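4. The bed as a folding surface

4.1 Where the folding was done

The Furnum diaries asked each of the 20 households to write down where clean clothes were sorted and folded, and to note every change of place. We had expected the kitchen table to come first. It did in the older terraces at Sternetwood, where the drying rack often stands in the kitchen and the table is within arm's reach. In the flats at Furkley the bed was used far more than any other surface, and in several of these homes it was the only one mentioned from the first page of the diary to the last.

The reasons given were practical ones. A bed is the largest clear surface in a small flat. It stands close to the wardrobe and the chest of drawers, so that folded clothes have a short way to travel. It is also free for most of the day. A kitchen table has to be cleared and wiped before clothes can go on it, and it is wanted again at meal times. One respondent wrote that she had given up on the table after finding jam on a shirt cuff for the second time in a month. Another used the ironing board for shirts and the bed for everything else, and kept the board up only when there was a shirt to do.

The sofa came up often as a place to put clothes down but seldom as a place to fold them. Its seat is too narrow for a pair of adult trousers or a bath towel, and most people who started there moved elsewhere. The floor was named in two homes, both with small children.

4.2 How the bed changes the fold

A bed differs from a table in three ways that matter for folding. It is soft, it is low, and it is covered with cloth.

Softness was the point raised most often in the interviews. A crease pressed by hand on a table top will hold, as there is something hard to press against. On a mattress the hand sinks and the cloth goes down with it. People who folded on beds pressed less and smoothed more, using the flat of the hand in long strokes from the waist or collar outwards. Several lifted the garment again at the end and finished the last fold in the air or against the chest. Delorme, who carried out most of the home visits, noted that this last step was almost never mentioned when people were asked to describe what they did, though he saw it many times.

Height caused more trouble than we had thought it would. The beds we visited were mostly low, and a person who is folding a full load on a low bed has to bend over for the whole of it. Some knelt. Some sat on the bed itself, with the heap on one side and the piles on the other, and this changed the order of work, as the far side of the mattress could no longer be reached without getting up. Seated folders tended to do small items first and leave the trousers and sheets to the end, when they stood.

The third point, the cloth cover, is less obvious. A sheet grips. A garment put down on cotton bedding stays where it has been put, while on a varnished table it slides when the other end is pulled. This helps with slippery fabrics. It also means that the sheet moves when the garment is pulled, and a bed that was smooth at the start of the work was often well rumpled by the time the last pile had been made. We found no one who minded this a great deal. The bed was made afterwards, or it had not been made in the first place.

4.3 Trousers

Of the 400 garments logged in the folding sheets, trousers gave the widest spread of methods. T-shirts and towels were folded in much the same way from one home to the next, with small differences in the number of folds. With trousers, people disagreed on where to begin.

The common method is to lay one leg over the other so that the waistband is doubled, and then to fold the length in half or in thirds. The difficulty lies in the first step. The legs must be matched from the crotch to the hem before anything else can be done well, and on a bed this is usually attempted with the trousers lying sideways in front of the person, waistband to one hand and hems to the other. The whole length is seldom within easy reach. The end near the dominant hand gets straightened first and the other end is left to follow.

Figure 2 shows a pair of black trousers on a bed, placed in this sideways manner with the waistband to the left. The cloth is flat, but the two legs are not yet one on top of the other: a long dark fold runs between them, and a narrow wedge of the sheet can be seen where they separate. Had the length been folded in this state, the result would have been a thick, uneven bundle with one leg showing past the other. Shallow creases remain in the middle of the cloth, which is where the smoothing hand has the least to press against.

Black cloth brings its own problem. On dark trousers the seams, belt loops and pocket edges are the same colour as the rest, and they are what people look for when they line up the legs. Respondents said they found the side seam with their fingers, or turned the garment towards the window. A pale or patterned sheet helps a little here, as the outline of the garment stands out clearly against it even when the details inside the outline do not. Wysocka has suggested that this may be part of why people with mostly dark clothes spoke well of the bed as a place to fold. We have too few cases to say more.

Dark cloth also shows lint and stray threads. In the figure a thin, curled pale thread lies over the seam of the nearer leg, with a tiny white speck above it. Picking off such bits was a regular part of the work in most homes, though it was left out of nearly all the written accounts. It was done with the fingers, or with a strip of sticky tape wrapped round the hand, and it took place at the moment when the garment was flat, before the first fold. Once folded, trousers were not opened again for the sake of a thread.

Figure 2. Black trousers laid sideways on a bed before the legs have been matched. The sheet is pale yellow with an orange cartoon-like print.
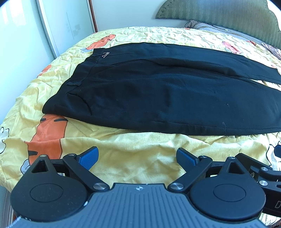
4.4 Printed sheets and lost items

Patterned bedding made the outline of plain garments easier to see, but it had the opposite effect on small things. Socks, hair ties, children's underwear and handkerchiefs were easily lost against a busy print, and more so when the sheet was creased. Four diaries mention a sock found in the bed at night. In one home in Furkley the respondent always threw a plain bath towel over the bed before tipping out the basket. She had started doing so for the sake of cleanliness, to keep clean clothes off slept-in sheets, and had kept it up because she lost fewer socks.

The question of cleanliness divided our respondents more sharply than any other. Some would not put clean laundry on a bare sheet under any circumstances and worked on top of the duvet or a bedspread. Others saw no harm in it. A few made a difference between kinds of clothes – outer garments such as jeans and jumpers could go on the sheet, while underwear and tea towels could not. These rules were rarely discussed within the household. In two homes the adults turned out to hold different views and learned of it during our interview.

4.5 Interruptions

The great drawback of the bed is that it is needed at night. A load of washing that has been tipped out in the afternoon and left half done must be dealt with before anyone can go to sleep. In the diaries this happened often, most of all on working days. The clothes were then moved to a chair, put back into the basket or, in one case, carried to the bath.

Moving a half-finished load undid much of what had been done. Piles that had been sorted by person were stacked on top of each other and had to be sorted again. Trousers and shirts that had been laid flat but not folded picked up new creases, and a number of respondents said they would rather wear such things straight from the chair than go back to them. The August diaries show fewer of these cases than the others, probably because more of the washing was dried outdoors and brought in earlier in the day, when there was time to finish.

Some respondents spoke of this deadline as a good thing. They folded on the bed on purpose, knowing that the job could not be put off past the evening. A table, one of them told us, will hold a heap for a week if the family eats in front of the television. This agrees with the remarks on unfinished tasks in our earlier report on the Borkowska estate, where homes with a spare room had the largest standing heaps of all.

4.6 Limits of the material

The folding sheets were filled in by the respondents themselves over eight weeks, and they are more complete for the first part of the period than for the last. Socks and underwear were often entered as a single line. The home visits took place by appointment, and we must suppose that some beds had been made and some heaps dealt with before we came. Our notes on posture come from these visits only. They say little about how people fold when they are tired or in a hurry, and the diaries suggest that this is how much of the folding gets done.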